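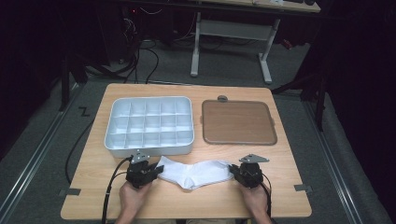
March 2019. Sock task, replay and segmentation

Picked up where I left the Jostham branch. The goal was to get the sock demos through the segmenter without hand-fixing the contact labels, then see if the policy trained on them does anything better at the second grasp.

Setup is as before: head camera, two hand-held grippers, one sock, compartment tray and brown board left on the table as clutter. I kept the clutter on purpose. The last checkpoint was trained on a bare table and it put attention all over the tray as soon as one showed up.

Time sync

Left and right gripper streams were drifting against the head camera. I had blamed the cables, but the drop counters were clean on both sides. The problem was in the Grorkum logger. It stamps gripper packets on arrival in the queue and camera frames on exit, so when the queue backs up the jaws look closed before they touch the fabric. Worst offset I found was 46 ms. That is enough to put the contact label on the wrong frame for a fast pinch.

Changed the logger to stamp both on arrival. Old recordings can be partly fixed with the sequence numbers, script is in tools/restamp. It refuses to run if there are gaps, and it should stay that way. Please don't comment out the check.

Segmenter

The old rule was jaw width below threshold plus motor current above threshold. Works fine for the board and for anything stiff. On the sock it fails, the fabric is thin enough that a good pinch and an empty close give nearly the same width, and the current bump is small.

Tried:

Lower current threshold. More true pinches found, but it also fires when the jaw tips press on the tabletop. Reverted.

Fabric mask from the head camera, test whether the mask overlaps the jaw tips at closing. Much better. White sock on pale wood is a bad case for the mask and the edges flicker, so I smooth over time before testing overlap.

Mask plus current, with current only used to break ties. Keeping this one.

Remaining failures are mostly when a fold hides the tip from the head view. The mask says no contact, the demo clearly continues as if there was one. I now let the segmenter look ahead: if the mask moves with the gripper after closing, it goes back and relabels the close as a grasp. This is only allowed offline. The online version has to live without it, so keep the two configs apart. Gedier was loading the offline one by default until this afternoon.

Two-hand labels

The labels treated each hand as its own stream, so "both holding" was never a state, only something you could work out afterward. For the sock it needs to be a state. The stretch only makes sense when both ends are held, and the policy kept starting it with one hand. Added a joint state with four values (none, left, right, both) and a minimum dwell so it doesn't chatter at the transitions.

Planner side: stretch is now gated on "both". If it drops out of "both" during the stretch, stop, open the side that lost contact, and re-approach from above. Mingxuan Deng asked if the other hand should open too. I left it closed for now. With one end still held, the free end is easier to find again.

Replay check

Ran the restamped demos through the Qian replay tool with the new labels overlaid. Transitions line up by eye, apart from 2 recordings where the left hand regrasps very quickly and the dwell filter swallows it. Shortening the dwell brings those back and brings back some chatter elsewhere. Left it alone and tagged the recordings.

Also noticed the replay tool draws the right gripper with the left gripper's mount transform. Only a display bug, the exported poses are correct. I compared them against the raw file to be sure.

Training

Started a run on the new labels with everything else held fixed, same seed as the last one. Loss went down faster at the start, which I don't read anything into. The action targets are cleaner so it should. Training took over 2 hours with the mask computed on the fly, most of it waiting on the data loader. Masks should be cached to disk before the next run.

No rollouts yet.

To do

Cache masks, with the segmenter version in the cache key.
Fix mount transform in replay.
Make Gedier fail loudly if no config is named.
Record more demos with the tray and board in other places, the current set has little variation there.
Darker sock, to see how much of the mask flicker is contrast and how much is the folds.
Ask Mingxuan for the calibration file for the right gripper, the copy in the repo is the one from June.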